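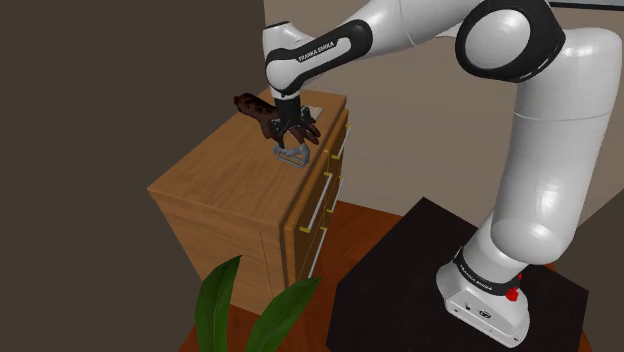 Wooden cabinet and robot arm, computer rendering

We use cookies to keep you signed in and to remember your settings. By continuing to use this site you accept our cookie policy. OK

Getting a musty smell out of an old wooden cabinet

Lautaro Fuentealba
July 19, 2021

I bought a used cabinet at an estate sale in Salinas. It is solid wood as far as I can tell, with two doors and a shelf inside, and a couple of drawers underneath. It had been in a basement. The outside looked fine so I paid $90 for it and took it home in my brother's truck.

The problem is the smell. With the doors closed for a day and then opened, it smells like old newspapers and damp cellar. I want to keep table linens and extra blankets in it, and I put one clean tablecloth in overnight as a test. It smelled by morning.

What I have done so far:

- Wiped the inside with vinegar and water, twice
- Left a bowl of baking soda on the shelf for a week
- Put it in the garage with the doors open for a weekend

The vinegar helped for a couple of days and then the smell came back. The baking soda did nothing I could notice. I don't see any mold on the inside walls. There are a few darker spots on the underside of the bottom panel, but they don't rub off and I can't tell whether that is mold or just a stain.

The inside is bare wood, no paint or varnish. The outside has some kind of clear finish which I would like to keep. The back panel is thin and nailed on.

A man at the hardware store told me to spray the inside with bleach. My neighbor said to paint it. I would like to hear from somebody who has fixed this before I do anything I can't undo. Also, is it safe to keep in the bedroom while I work on it? My daughter has mild asthma.

grainline

Leave the bleach alone. On bare wood it takes care of the color of the mold on the surface and leaves a lot of water behind, and water is what got you here. It can also leave pale patches.

I refinish furniture on the side and about half of what I get has been in a basement or a storage unit. The smell is in the wood, mostly in the raw surfaces people forget. When you wiped the inside, did you also do the back side of the back panel, the bottoms of the drawers, the undersides of the shelf and the top, and the frame the drawers slide on? Those are usually unfinished and they hold more smell than the parts you can see.

First, on the asthma, I would keep it out of the bedroom until it is done. The garage is fine if the garage is dry. If it isn't, a spare room with a window is better.

Here is how I do it.

1. Take out everything that comes out. Drawers, shelf, doors if the hinges unscrew easily. Mark the drawers so they go back in the same places, old ones are rarely the same size. If there is shelf paper or felt anywhere, get rid of it. Check for paper glued to the drawer bottoms too.

2. Vacuum all of it with a brush attachment. Get into the corners and along the drawer runners. If your vacuum does not have a good filter, do this outside. Wear a dust mask.

3. Look at those dark spots. Press the wood with the tip of a screwdriver. If it is hard, it is a stain or old surface mold and you can go on. If it is soft, there is rot and that piece of panel should be replaced. Bottom panels are not hard to replace, but that's another thread.

4. Wash the bare wood with a damp rag, a little dish soap in warm water. Damp, not dripping. Go over it again with clean water, and dry it with a towel right away. You don't need more vinegar. It won't hurt, but it's mostly one smell covering another.

5. Dry it. This is the step people cut short. A weekend in the garage is not enough. I stand the parts up with space between them and run a box fan on them for at least a week. If you have a dehumidifier, put it in the room and shut the door. If it's hot and dry where you are, a shady spot outdoors during the day works well, but bring the pieces in at night. Don't leave them in full sun for hours. Panels can cup and the finish on the doors may get soft.

6. Sand the bare surfaces lightly. I use 120 grit and don't try to remove much, I'm only taking off the gray fuzzy layer. Vacuum again.

7. Smell each part separately. Put your nose right up to it. Often it's one piece that is bad, and the rest is fine. On the last one I did, it was the back panel. I cut a new one out of thin plywood and the problem was over.

8. Seal it. Shellac is what you want, the clear dewaxed kind. It dries fast, it blocks odors, and once it has cured it has no smell of its own. Two thin coats on every bare surface inside and underneath, including the drawer bottoms on both sides. Don't put it on the runners, or drawers will stick. Use rubbing wax or a plain candle there. Open the windows while you work, because the alcohol fumes are strong, and keep your daughter out of the room until it has aired a few days.

I would skip oil finishes inside. Linseed oil and similar stay smelly in a closed space for months and it will go into your blankets.

You can paint it instead like your neighbor said, but use a shellac-based primer first. Regular latex over musty wood will not hold the smell in. Paint is also much harder to take off later if you change your mind.

The outside finish does not have to be touched. Wipe it with a damp cloth and dry it.

marlow_jean

I had the same thing with my grandmother's hutch. I didn't do any sanding. I put charcoal in it, the kind in little cloth bags, and changed the bags every month. The ones I got are called Voseck and they were at the pet store. I also crumpled newspaper and stuffed it full for a few days at a time. It took most of the winter but I don't notice it now.

Coffee grounds are supposed to work too but mine just smelled like coffee and then went moldy, so make sure they are dry if you try that.

Dryer sheets are no good - they only make it smell like dryer sheets and basement.

tobin in Ullow

Mostly agree with grainline. A few things to add.

Check how damp the room is where the cabinet will end up. A small humidity gauge is cheap. If the room stays above 60 percent or so, the smell is likely to come back no matter what you put on the wood. Keep the cabinet a few inches off an outside wall so air can get behind it. We had a dresser right up against a cold wall and it got musty all over again by March, and there had been nothing wrong with it when we moved in.

I had a worse case than yours, a wardrobe that had sat in a flooded room. I was quoted $200 by a shop, Brunen, to clean and seal the inside. I did it myself with a quart of shellac and a cheap brush and it took 17 days start to finish, nearly all of it waiting for the wood to dry. The sealing was one afternoon.

Before you seal, there is an easy test. Tape a piece of plastic over a patch of the bare wood and leave it overnight. If the plastic is fogged on the inside in the morning, the wood isn't ready. Sealing damp wood traps the moisture and the finish can turn cloudy.

The charcoal bags are fine for afterward but I would not count on them to fix it. They take smell out of the air in the cabinet and the wood keeps putting more in.

For blankets, wait until you can close the doors for three days and open them to nothing. Then put in one old towel, same as you did with the tablecloth, and leave it for a couple of nights before you trust it with the good stuff. The tablecloth that picked up the smell should come clean if you soak it with a cup of white vinegar and hang it outside. Don't put it in the dryer until you're sure the smell is gone.

Lautaro Fuentealba

Thank you, all of you. I had not touched the back of the back panel or the drawer bottoms. I went out and smelled the parts one at a time and the back panel is by far the worst, the drawers second. The dark spots are hard when I press on them. I'm going to replace the back, dry everything with a fan and then use the shellac. The cabinet stays in the garage until then.

One more thing, does the new plywood for the back need to be sealed on both sides or only the inside?

grainline

Both sides. If you seal only one, a thin panel can bow. One coat is enough on the side facing the wall.

Related topics

Drawers stick in summer but not in winter
White ring on a dining table from a hot dish
How to tell veneer from solid wood
Cedar blocks have lost their smell
Removing old shelf paper without gouging the wood
Closet smells damp after rain

Contact us | Terms of use | Privacy | Back to top
Copyright 2021. All posts belong to their authors.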